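Rarport arms – planner freezes when both grippers are near the tray
Print this page | E-mail this thread

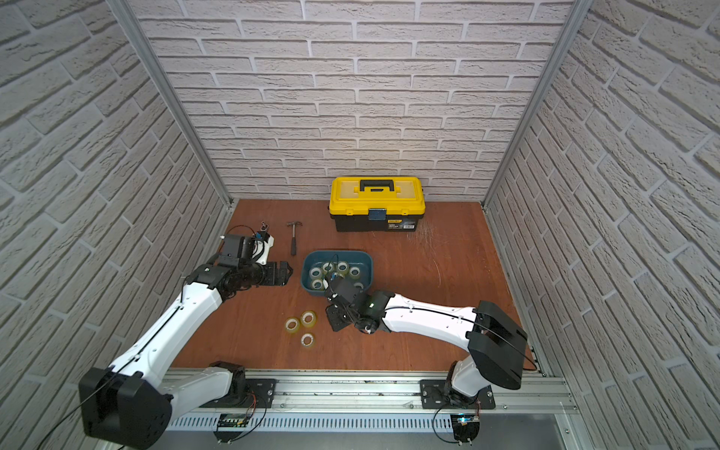 gurnell_dev
Thread starter, motion planning

Stuck on this since December. Two arms, tape rolls, one tray. Each arm plans fine alone. Put both in the shared zone and the planner sits there till it times out. 200 ms budget per replan, 7 retries, then it gives up and holds position.

Log says "start state in collision" but I see clear space between the arms. Tray is a box in the world model, rolls are cylinders. Running Kidisska with stock settings, padding untouched.

tapeworm2765
Padding. Stock is way too fat for work inside a tray. Right gripper is down over the front corner, so the padded finger is already inside your tray box before you plan anything. Of course it says collision.

gurnell_dev
ok but then why does it plan fine with one arm??

tapeworm2765
Do you load the same world for single arm? Check. Old configs skip the tray completly.

slowjoint
Disagree on padding, or at least don't start there. A solid box for a tray is wrong. It's open on top. Model it as a floor and four thin walls, then the fingers have somewhere to go. Shrink padding first and you'll clip a wall for real.

tapeworm2765
Four walls times every replan in a 200 ms budget, good luck.

slowjoint
Five boxes is nothing. Meshes are slow, boxes arent.

mod_ghaffari
Also make sure the wrist camera bracket and the cable are in the left arm model. Sticks up above the wrist and the default model has bare links. Hammer and toolbox too, if they stay in the cell. Left arm is reaching right by that hammer.

gurnell_dev
Hammer isn't in the world at all. Toolbox is. Will add.

Update 12th February – single arm config had no tray, tapeworm was right about that. Did the five boxes, left padding alone. "Start state in collision" is gone. Still get a timeout when both arms want the same roll, but I guess that's task allocation and not the planner.

slowjoint
Lock the roll when one arm claims it. Release on grasp fail too or you'll deadlock.

tapeworm2765
still say drop the padding a bit

We use cookies to keep you logged in. By staying on the Ghaffari boards you accept this. OK | Settings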